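News from the teaching bench

It has been a busy stretch since our June issue, and several of you have written in to ask what has become of the Barnenby project, so I thought I would give it a proper item this time instead of the usual two lines at the bottom of the back page. Put the kettle on, as this one wanders a bit.

For those who have joined us lately, Barnenby is our effort to teach a robot arm to pick things out of a metal bin by having a person do it first. The person doesn't reach in themselves. They drive the arm, using a hand controller, and the arm keeps a record of every move along with what the cameras saw at the time. Do that often enough, with enough different piles of stuff, and the learning software has something to go on when its own turn comes. We are now up to 1574 recorded picks, and I will admit to being a little bit proud of that number, having sat through a fair share of them.

The first thing every new driver finds out is how much their own hand knows that they never had to think about. You would pick up a dish brush without a second thought. Try it through a gripper and you discover you have opinions about which end to go for, how far to open the fingers, and whether to come straight down or lean in from the side to stay clear of the wall. The bin walls slope, so anything that ends up against them sits at a funny angle, and the arm has to come in at a funny angle to match. Most of our drivers need an hour or so before they stop holding their breath.

We have changed a few habits over the past while, and they may be useful to those of you running something similar at home or at work.

The biggest change is that we slowed down. In the early sessions everyone wanted to be quick and tidy, and the recordings were full of lovely smooth swoops that ended in a bump. Now we ask drivers to pause above the object, have a good look, and then go down. It makes each pick longer, but the software seems to get much more out of that pause than it ever did out of the swoop.

The second is that we keep the fumbles. If the fingers slip off the lip of a bowl and the driver has another go, the whole thing stays in the record, second try and all. We used to throw those away and start fresh. The people at Kļaviņa, who run a teaching set-up a good deal larger than ours, talked us out of it over a very long lunch, and I am glad they did. A robot that has only ever been shown perfect picks has no idea what to do with itself once something slides away.

And we have become fussier about what goes into the bin. For a long time it was mostly boxes, which are kind to everybody. These days it is kitchen odds and ends, and whatever else is at hand, in mixed colours and shapes, with the clear plastic and glass pieces saved up for the drivers who have a few sessions behind them. See-through things are hard on people and harder still on cameras, and against grey metal they can all but vanish. Bowls that have settled one inside the other are another favourite of mine — do you take the top one, or try for both? We let the driver decide, and ask them to stick with it for the whole session.

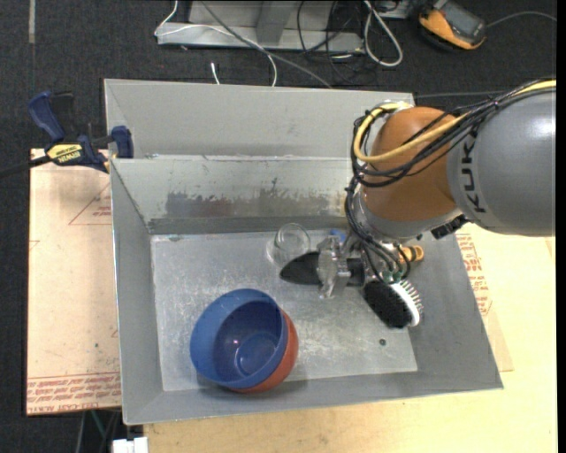
The gripper over a long black piece, with a clear one lying close by and two nested bowls elsewhere in the bin.

Sessions run for 70 minutes, and we have found that three people is the right number to have along: one driving, one setting out the bin, and one keeping the notes. You swap around as you go, and everyone has had a turn at everything by the end. Please do bring a jumper, as the room is kept cooler than most people like.

We have six places open in the next round. You don't need any background in robotics, and some of our steadiest drivers came to us from sewing and from model trains. Previous drivers are very welcome back too, particularly if you learned on the old Nirnier controller, as the new one has its buttons the other way about and we would like to know how long that takes to get used to. (It took me most of an afternoon, and I still reach for the wrong one when I'm tired.)

If you would like a place, reply to this newsletter with the times of day that suit you and whether you are left- or right-handed. The handbook has been brought up to date and is on the Givovley shared page, under Teaching, with the new section on bowls near the back.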